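Admont paper food containers, pack of 300

I ordered these for a Saturday lunch stall, mostly soup, rice dishes and potato salad. I've been through two packs now, one in July and one since.

The good: lids go on with a firm press and stay on. Rice and salad are fine for hours. They stack well and the pack fits on a normal pantry shelf.

The not so good: thick soup is OK, but thin broth softened the bottom seam on a few after forty minutes or so. The Drolden ones I bought before held up better - they also cost more.

Size and shape

Rounded rectangle, plain tan kraft, rim flared a little. The 800 ml size is plenty for one adult.

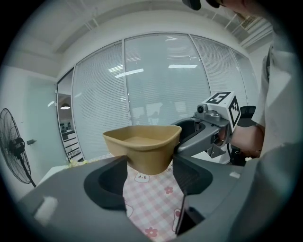
Would I buy again?

Yes, for dry food. For broth I'll go back to Drolden.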